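Getting Paint Tools Clean (and Keeping Them That Way)

Posted 19/03/2022 in Workshop & Garage

I repainted our back hallway this month, which meant I finally had to deal with the box. You know the box. Mine lived under the basement stairs and held every brush I'd bought since we moved in, most of them stiff as a fork. I threw out 13 of them. Thirteen! A couple were good brushes too, the kind you pay real money for, and all that killed them was me being tired at the end of the day and leaving them in a coffee can of water "until morning."

So I've changed my ways, and a few of you asked in the comments on the hallway post how I clean up now. This got long. Get a drink.

Before you paint

Wet the brush first. For latex paint, dunk the bristles in plain water, then shake and blot until they're just damp. Paint can't dry as fast up near the metal part, and that's where brushes go to die. For oil paint do the same thing with a little mineral spirits.

Brand new roller covers shed. Wrap yours in painter's tape, sticky side in, and peel it off. All that loose fuzz comes away on the tape and not on your wall. I do it twice with the cheap ones.

Don't load the brush past halfway up the bristles. I'm terrible at this one. Pour a little paint into a small pail and work from that, and you physically can't dunk too deep.

Taking a break

If I'm stopping for lunch, I wrap the brush or roller in plastic wrap, squeeze out the air and leave it in the shade. If it's overnight, the wrapped brush goes in the fridge (latex only, please, and warn your family). My neighbor Marlene Rangel puts hers in the freezer and swears she's kept one going for a week that way. You do have to let it thaw before you start again, and I'm never that organized.

Cleaning brushes - latex paint

Scrape first. Drag the brush over the edge of the can, then wipe it back and forth on old newspaper until it stops leaving much behind. The more you get off now, the less you wash down the drain.

Then warm water, not hot, and a squirt of dish soap. I work the soap in with my fingers, from the handle end down toward the tips, and rinse, and do it again. A brush comb is worth the few dollars. I have a Vurken one with metal teeth on one side and a curved scraper on the other for rollers, and it gets out the bits that fingers can't.

Keep going until the water runs clear when you bend the bristles and squeeze. It always takes one more round than I think it will.

Spin it dry. Hold the handle between your palms with the brush down inside an empty bucket and rub your hands like you're trying to start a fire. Inside the bucket! I learned that with a white cabinet behind me.

Cleaning brushes - oil paint

You need two jars of mineral spirits, one dirty and one clean. Swish in the first, wipe on a rag, swish in the second, wipe again, then finish with soap and water. Put the lid on the dirty jar and leave it alone for a few days. The paint sinks to the bottom and you can pour the clear part off and use it next time. Do this outdoors or with the garage door up.

One serious note. Rags with oil paint or stain on them can heat up and catch fire all by themselves. Lay them flat outside, one layer, until they're fully dry and stiff. Never ball them up in the trash.

Storing them

Brushes should dry hanging with the bristles down, or lying flat. Stand one up in a jar while it's wet and the water runs down into the handle, and then the wood swells and the paint on it cracks. Once it's dry you can keep it however you like, as long as nothing is pressing on the tips. I save the cardboard sleeves and slip them back on while the bristles are a bit damp, and they dry to a nice sharp edge.

Hooks on a pegboard beat a drawer or a box by a mile. I'm much more likely to put something away when I only have to hang it up, and most handles already have a hole in the end for exactly that.
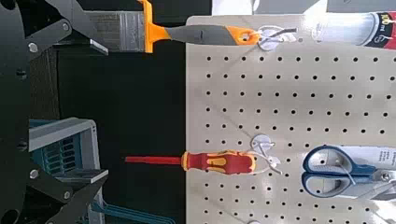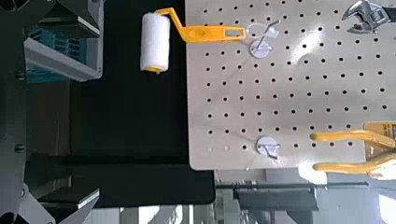

Paintbrush and roller, each on its own pegboard hook.

If you're putting up a board, leave a gap behind it for the hooks to go in. Strips of scrap wood along the back will do it, or the little spacers that come in the kit (my Skaveo kit had them, the cheaper one from Zukach did not). Screw into studs. And hang the things you use most at elbow height, with the weird stuff up top.

What about roller covers?

I go back and forth. A cheap cover on a small job, I toss. A good one I'll scrape hard with the curved side of the comb, then rinse under the tap and spin. Stand it on end to dry so it doesn't get a flat spot. If it feels crunchy when it's dry, it's finished, don't even try - you'll get that texture on your wall and have to sand it.

Trays are easy. Line them with foil, or let the latex dry completely and peel it off in one big sheet, which my kids fight over.

Saving a stiff brush

Soak it in warm white vinegar for half an hour, comb, and repeat. It worked on 3 of mine. For really hardened ones my brother-in-law Wilmer Castaño uses a store-bought brush cleaner called Matei, and he got back an angled sash brush I'd have bet money against. The smell was something else, so gloves on and windows open. Brushes that never quite recover get a second life dusting window tracks or putting glue on things.

Leftover paint

Write the room, the color name and the date on the lid before you put the can away. Wipe the rim, lay plastic wrap over the opening, and tap the lid down with a rubber mallet. Keep cans somewhere that doesn't freeze. I also paint a stripe on an index card for each room and keep the cards in the kitchen drawer, so I can match a touch-up without prying open every can in the basement.

Next up is the stair railing, which is oil paint over who knows what. If you've got a sander you love for spindles, leave me a comment, I'm shopping.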